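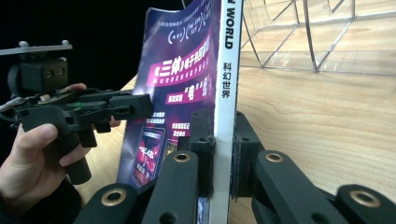
Task Demonstrator, Manipulation Data (part time, fixed term)
Horkari, Partington site
Start: April

Horkari is hiring task demonstrators for Trolport, a program that measures which household and shop-floor chores a two-arm machine can complete without help. The short answer at present is very few. Rigid parts in known positions are handled reliably. Paper goods, bags, cloth and anything that bends under its own weight are not, and these make up a large share of what a store clerk or a person tidying a living room picks up in a day.

Demonstrators perform the chores by hand, using a pair of handheld grippers in place of their fingers. The recordings are used to train and score control policies. The first Trolport release covered 205 chores. In the last evaluation round the policies completed 19 of them at the acceptance threshold, and none of those 19 involved a magazine, a brochure or a folded garment. The posts advertised are for the soft goods and printed matter group.

The work

You will work standing at a table, with one gripper in each hand. A typical assignment is a single chore repeated with small changes in starting position: picking a magazine up off a flat surface, passing it from one gripper to the other, turning it cover side out, placing it in a rack or compartment. Glossy covers slide in the jaws and thin issues curl when they are held by one edge, so the same chore may need several grasp strategies. You will be asked to record which one you used.

Other assignments in this group include sorting mail, restocking leaflet holders, clearing a coffee table and bagging small purchases. The object list has 1,028 entries, in several languages. You do not need to read any of them other than English.

Failed attempts are kept and labeled. A dropped brochure is useful data if the label is correct, and demonstrators are not scored on their success rate. They are scored on label accuracy and on following the written protocol. 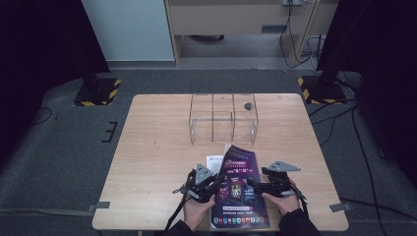 Hours and pay terms

Shifts are four hours, morning or afternoon, up to five per week. Recording runs in blocks with a seated break after each block. The contract is for 9 months. Pay is hourly, on the Horkari technician scale, and includes setup, calibration and labeling time. Paid training takes place on site before the first recorded shift.

Requirements

Steady use of both hands, and the ability to hold a tool in each for the length of a block. Grip equipment is available in two handle sizes.
Ability to stand for a full recording block. Table height can be changed on request.
Careful written English, enough to fill in a short log entry after each set.
Willingness to repeat one motion many times without improving on the protocol. If you find a better method, write it up — do not switch in the middle of a set.

Useful but not required

Experience in retail stocking, mail handling, library shelving, print finishing or domestic cleaning. We give this more weight than a robotics background. Applicants from the Vondex returns warehouse who took part in the earlier carton study may apply and do not need to repeat the dexterity screen.

Data and privacy

Sessions are recorded on video, and hands and forearms will appear in the recordings. Participants sign a release before training. Remove rings, watches and bracelets before each shift; plain dark sleeves are preferred.

How to apply

Send a one-page summary of your work history and the shifts you can cover to the Horkari hiring desk, Partington, with "Trolport soft goods" in the subject line. Selected applicants will be invited to a 40-minute dexterity screen. It consists of moving loose sheets, envelopes and a paperback with the grippers, and no preparation is needed.

Applications are reviewed as they arrive, and the posting closes when the posts are filled.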